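A morning at the Rosser glove works

I have been hit by a Rosser glove twice, both times by people who apologized first, so when the company announced an open day at its Stallbridge factory I felt I had already done some of the research.

The day was 9th March. Doors at ten, the email said, and at ten the doors were locked. A line of boxing coaches stood in the parking lot pretending not to be cold. Eventually Eleri Trevor let us in through the loading bay and handed out visitor stickers that would not stick to anybody's coat. She has run the Stallbridge floor for 26 years and boxed as an amateur for four of those, and she talks the way good corner people do, in short bursts with a lot of pointing.

We started with leather. I learned that the hide along the back is prized and the hide along the belly is what you get if you order your gloves from a man with a folding table. Rosser makes 200 pairs on a good day. Eleri was asked what a bad day looked like and said we should have come on the Friday before a long weekend.

Stitching is upstairs. The thumb is the hard part, and every stitcher I spoke to had opinions about thumbs. A glove with a badly set thumb will find an eye sooner or later, and the rules people know it, so each one gets pulled, bent and frowned at before it goes any further. I was allowed to try closing a seam on a scrap. My seam was passed around the room and then kept, I was told, for training purposes.

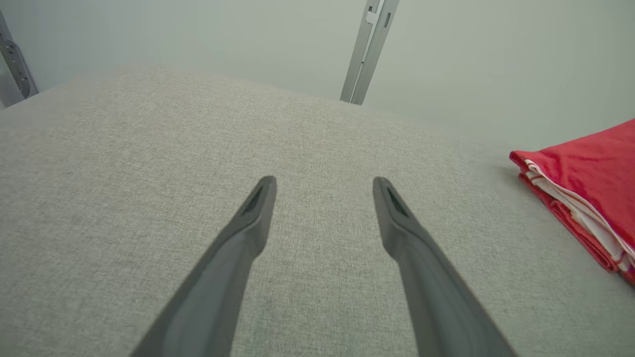 Padding came next. The company's big seller is the Grevitus, a sparring glove with layered foam and a name that sounds like something you would see a doctor about. The competition model, the Dusten, uses a thinner stack and has a following among people who do not spar with me. Both get weighed, and a glove that comes in over goes back to be opened up. A coach from two counties away wanted to know if he could have the overweight ones cheap. He could not.

Then lunch, which was sandwiches in the break room under a row of fight posters going back further than the paint. I sat beside Haf Phillips, a referee, who had come to see how the wrist closures were made. She has stopped bouts to deal with loose tape more often than she has stopped them for punches, and she spent most of a cheese sandwich explaining why laces are better. The Rosser sales manager, on her other side, sells a great many gloves with straps – he ate quickly.

The last stop was the repair bench, my favorite. Gyms send in gloves that ought to have been buried, and the bench takes them apart, swears softly and puts them back together. The repair book for last year stood at 3,712 gloves. An odd number would have bothered me, but even so I asked if people ever send in just the one. They do. Southpaws, mostly, according to Eleri, although I think she was making that up.

The shop by the exit had the Grevitus in red, black and a green I would not wear in front of friends. I bought hand wraps. There is another open day in May, and you book by calling the front office in the mornings. Wear a warm coat and get there at ten fifteen.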